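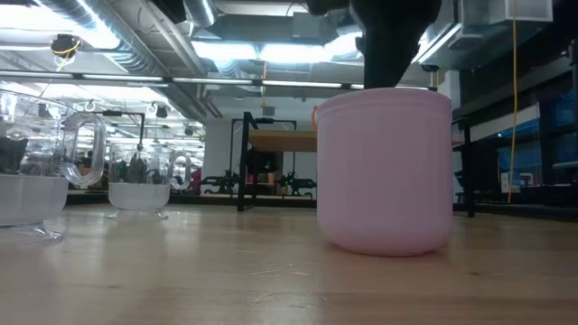 The pink cup and the two footed clear mugs on the table.

Search the help pages Go

Getting a cup and two footed mugs to sit properly in one cupboard

Raphaël Besnard, 2/23/18

I am fitting out a shallow wall cupboard from Gostoro. The usable depth inside is 205 mm and the gap between shelves is 99 mm, adjustable. It has to take a straight-sided pink cup and two clear mugs with looped handles. The mugs have a frosted lower part and stand on small clear feet which spread outwards.

The cup gives no trouble. The mugs do. I had planned to use the Sonon wire shelf that came with the cupboard, but the feet land between the wires and the mug leans. Turning it upside down is no better, as the handle then faces wherever it likes and catches the next one. I would like to keep all three on the same shelf. Is there a liner that works with feet, or should I give up on the wire?

A second point. The table I use them on is light wood with some scratched patches in the finish. Could the feet make that worse?

Eoin Doherty

Give up on the wire. Anything with feet needs a flat, continuous surface. Cut a piece of 4 mm board to the shelf size, less 2 mm on each side so it lifts out for cleaning, and lay it over the wires. Seal the edges.

Measure each mug across the outside of the feet and again from the tip of the handle to the opposite wall. Use the larger figure for spacing. I allow 10 mm between pieces. Set both handles the same way, pointing to the right if the door is hinged on the left, and put the mugs in first. The cup has no handle and can take whatever space remains.

Check the height as well. Mine needed the shelf moved up one hole, to 184 mm, but that was for taller glasses.

As to the table, small feet put the weight on small areas, so grit under one will mark a finish more readily than a broad flat base. Wipe the feet and lift the mug – do not slide it. The scratches you have could be from anything. Rub a little wax on a hidden spot first and see whether it hides them.

Anghel

I use a rubber mat from Distilville, 46 cm wide, cut down with scissors. Works fine on wire if it is the thick one. The thin one sags.

Never had mugs with feet though.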